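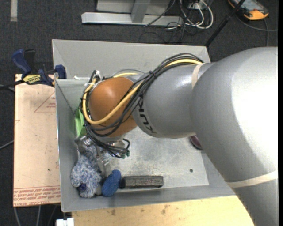
Itmont opens equipment planning service for mixed-item picking

Sturnley, 7 November 2022

Itmont has opened a planning service for warehouses and repair depots that are thinking about buying a robot arm for bin picking. The service is called Gil and is run from the company's Sturnley office.

Gil is meant for sites that handle mixed goods, where soft, rough and hard-edged items end up in the same bin. Customers fill in a form covering their items, floor space, power supply and shifts. Itmont then visits for 2 days and delivers a written budget within 30 days of the visit.

The budget sets out the cost of the arm, gripper, bins, cabling and guarding on separate lines. It also covers spare parts, staff training and the labour needed to keep the cell running. Leasing and buying are priced side by side over 60 months.

"Most of the quotes our customers bring us have a good figure for the arm and very little for the rest," a spokesperson for Itmont said. "Grippers wear, cables need replacing and someone has to be rostered on when an item gets stuck. We want those costs in the plan before an order is signed."

The service was tried from July with 14 sites. Grarkari, a parts returns business, used its report to put off a second arm and spend the money on grippers and a wider aisle.

"We had budgeted for two cells and the programme had no allowance for downtime," Grarkari said in a statement. "The report gave us a figure we could take to our bank."

Itmont does not take commission from arm or gripper makers on equipment named in a Gil report. Sites that already own an arm can ask for a shorter review, which leaves out the lease comparison.

Bookings are open now. Sites should have a list of their most commonly handled items ready, with weights and sizes, along with a floor plan showing the nearest power outlets.

Media and booking enquiries: Itmont, Sturnley office.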